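19/04/2024

# Publish the stage times earlier

Most multi-band weekends in halls and clubs release their stage times two or three days before doors. Some wait until the morning. I think this is a bad practice, and I think the usual arguments for it are weaker than the people making them believe. I have worked as a stage manager and as a production manager, mostly indoors, in rooms that hold between 60 and 400 people, and what follows applies to rooms of that size. Open-air festivals with several stages have other problems and I will leave them alone.

By stage times I mean the full running order with start and end times for each act, door time, and the curfew. A poster with the bands in order of type size is a different document. It tells you who is paid the most. It does not tell a ticket holder whether the band she is traveling for plays before or after the last train.

The running order exists long before it is published. At the Femitz weekend in February, the order for both nights was fixed about five weeks out. It had to be. The backline list depends on it, the changeovers depend on the backline list, and the crew call depends on the changeovers. Grabner, who supplied the PA and the desks, needed the order before they would confirm how many monitor mixes they could prepare. The hotel needed to know which band would arrive late. By the time the public saw the times, on the Wednesday evening, the same sheet had been sent to every band, every tour manager, the bar lead, the door lead and both lighting operators. The audience was the last party to receive it, and the audience had paid for the whole thing.

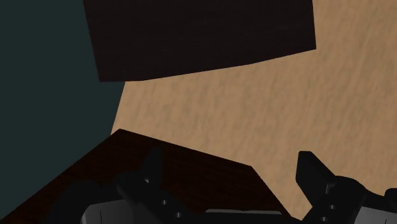 There are three arguments I hear for holding it back. The first is that times change. They do, but less than is claimed. I keep the sheets from the shows I work, and across the last two seasons the order itself changed after the fixing date on only a handful of nights. In nearly all of those a band had canceled. A cancellation has to be announced anyway, whether the times are out or not. The remaining changes were shifts of five or ten minutes, mostly because a changeover had been planned too tight. If a published time carries the words "subject to change" and a revision number, a ten-minute shift is a small correction. People who buy tickets for live music have met a small correction before.

The second argument is bar revenue. If people know the headliner starts at 22:15, they will come at 22:00, and the opening hour will be empty. Rutilio Esquivel, who booked the Gakitz in Lestum for a long time and taught me a good part of what I know about advancing a show, holds this view firmly. He has the door data to show that late arrivals went up when he tried early publication for one season. I do not dispute his numbers. I dispute what they mean. In that same season he added a fourth act to most nights and kept the doors at the same hour, so the evening got longer by 50 minutes. People do not arrive later only because they know more. They also arrive later because there is more evening than they want to stand through. He changed two things and credits the result to one of them.

Perla Gallegos runs the door at the same venue now and logs scans in quarter hours. Her log for the February show has 392 scans, and the steepest part of the curve falls in the half hour before the second act, both nights, with the times published late. The audience was already coming when it wanted to. It asks the venue by phone, it asks the bands on their pages, or it guesses from the curfew and subtracts. Withholding the sheet moved the information into private messages and made it less accurate.

The third argument is fairness to the openers. If the times are known, nobody will see the first band. I take this one more seriously than the others, because the first band has the worst deal of the evening in every other respect as well. It gets the shortest line check and whatever part of the stage is left in front of the headliner's drum riser. But concealment is a poor form of support. A person who has been misled into watching thirty minutes of something is rarely a new fan. If a promoter wants an audience for the opener, the direct means are available: a shorter bill, a realistic door time, a longer set for the opener so that the trip is worth making, and the opener's own start time printed in the same size as the others. Amparo Cáceres, whose trio has opened more nights than it has headlined, told me she would take published times every time, as her own friends are the people most likely to miss her set by twenty minutes. They assume that nothing starts when doors open. At Femitz the first act began 3 minutes after the scheduled time, and part of the guest list was still outside.

There is also a technical point. A published time disciplines the production. When the only people holding the sheet are the crew and the bands, slippage is absorbed silently. The first act runs over by four minutes, the changeover starts late, a DI box has to be swapped, and by the third act the evening is a quarter of an hour behind. The difference is then taken from the last band, or from the curfew, or from the load-out crew, who are paid a flat rate and so pay for it themselves. With a public time on the wall by the bar, the first overrun gets noticed when it is still small. I have seen tour managers walk on and signal "last song" for that reason alone.

Gaëtan Leclerc, who mixes front of house for several of the touring acts that pass through Lestum, makes the opposite case on this point. His view is that a public schedule shifts the pressure onto the changeover, and that the changeover is where people get hurt. Someone lifts a cabinet alone, someone skips checking the fly case latches, a cable stays untaped across the stairs. He is right about the risk. I would answer that the changeover was too short on paper in those cases, and that the fix belongs on the paper. Twenty minutes between two full bands with shared drums is workable with a crew of four. Fifteen is not, and a schedule that says fifteen should not be sent to anyone, in private or in public. Publication at least exposes it to people who will say so.

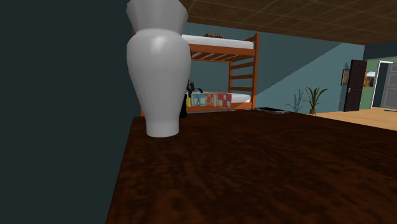
*White vase on a dark brown tabletop, computer rendering.*

What I would propose is modest. Fourteen days before doors, publish the full sheet: doors, each act with start and end, curfew. Put a revision number at the top. If the sheet changes, raise the number and say which line changed. Print the current revision at the door and at the bar. Do not put it only on a social platform in the form of a graphic, where it cannot be searched, cannot be read aloud by a phone, and stays in circulation after it has been replaced. Plain text on the event page is enough and takes a few minutes to update.

Fourteen days is chosen because it falls after the point where the order is normally fixed and before the point where most people with a long trip have to commit to a train or a room. Leopold Trummer, who handles access requests for Femitz, wanted three weeks. His reasoning is that anyone who depends on a booked ride home, or a personal assistant with a shift plan, or medication at set hours, needs the end time more than the start time, and needs it sooner than everyone else. At present he gives the times out individually to those who write to him and asks them to keep the sheet to themselves. He dislikes asking. I would accept three weeks wherever the booking allows it, and I would publish the curfew on the day tickets go on sale, in all cases, because the curfew comes from the license and is known from the start.

I would also end the habit of listing a single "start" on the ticket that is in fact the door time. Two fields are needed, doors and first act. Some ticketing systems offer one field only. In that case the first act's time goes in it, and the door time goes in the event text, where a person who arrives early will lose nothing worse than a little time in the foyer.

The next weekend I am responsible for is a two-night bill at the Gakitz. The sheet will go out at fourteen days as revision 1. Rutilio has asked for the scan log afterward, with the bar totals by the hour, and will get both.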